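Teleop demos for folding: robot hesitates over the shirt, then goes for the wrong sleeve

Posted in Robotics & Automation > Teaching and demonstration
November 11, 2023

sumdale_bench

I'm trying to teach a two-arm setup to fold T-shirts from demonstrations. I drive both arms by remote control with a pair of small leader arms, record the joint positions and the camera views, and train overnight. I have 118 demonstrations so far, all with the shirt starting flat on the table. No crumpled starts yet.

The trained policy does fine on the second half of the fold. The trouble is at the start. Both arms come down over the shirt, stop a few centimetres above it and hover, sometimes for 12 seconds or more. Then one arm goes for a sleeve, often the one the other arm should be taking, and they end up in each other's way.

Things I have tried: lowering the playback speed, training for longer, and throwing out the five worst recordings. None of it made much difference. I haven't changed the cameras since May. There is one looking down from above and one on each wrist.

Is this a matter of more data, or am I doing something wrong in the way I drive the arms? I would sooner not record another few hundred if the first lot is the problem.

Edit: someone asked by message. Two people have done the driving, me and my housemate. We didn't agree on an order beforehand.

ornedham_tinkerer

More data. 118 isn't many for cloth. I didn't get anything useful until I was past 215 and even then it dropped the shirt a lot. Also check your gripper calibration, mine had drifted and it looked like a training problem for weeks.

nkosi_workshop

I don't agree that you should just record more. If two people have driven the arms and each has their own order, doubling the pile gives you twice as much of the same disagreement.

The hovering is the giveaway. Go back through your recordings and look at what you do before the first grasp. When I did this with mine, I found that I always stopped above the cloth to think. I'd bring both arms over, look at the shirt, decide, and then go. The robot can't see me deciding. It sees a long stretch where the picture stays the same and the correct action is to do nothing, so it learns to do nothing when the picture looks like that. Trim those pauses out, or better, decide on your plan before you press record and then move without stopping.

The wrong sleeve is a separate fault but it has a similar cause. Write down one order and keep to it in every recording. Mine goes like this:

Start each demo from the same home position, both grippers open.
Left arm takes its sleeve first and folds it in. Right arm waits at home, well clear.
Right arm takes the other sleeve.
Both arms take the hem together and bring it up toward the collar.
Both let go, lift straight up, return home.

It's slower than using both arms at once. You can speed it up later when it works.
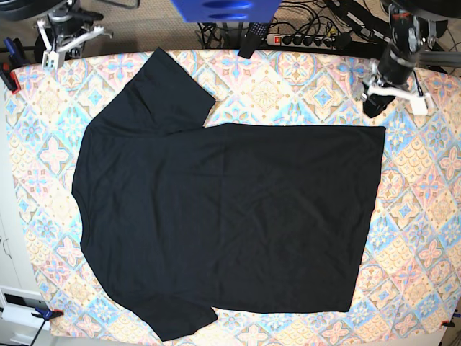 Starting layout matters as much as the order, and I'd settle on one before recording again. I lay the shirt on its side, with the neckline to the left and the hem to the right, so that one sleeve points to the top of the table and the other to the bottom. The grippers then start over by the top corners of the table, off the shirt, and the overhead view has the whole garment in it. A dark shirt on a pale cover also makes the outline easy to pick out when you're reviewing recordings, though folds inside the dark part are harder to see, so do some with a lighter shirt as well. Clamp your cover at the corners. If it slides when a gripper drags across it, you'll be teaching the robot to fold a shirt on a moving table.

Once you have a clean set with the shirt square, start turning it a little and shifting it a few centimetres between demos. Change one thing at a time and keep the order the same throughout.

For what it's worth, I'd keep any of your old recordings that happen to match the order you choose and drop the rest.

peretti_rd

Agree with the post above about the pauses. One small addition: record some recoveries. Start with a sleeve half folded or slipped back out and drive the arms to fix it. If every demo goes perfectly, the robot has never been shown what to do after a missed grasp, and it will carry on as though it's holding the cloth.

Label those recordings separately so you can leave them out if they make things worse. Also, if your leader arms are stiff at the wrist, loosen them. I was fighting mine and the jerky motion showed up in everything the robot did.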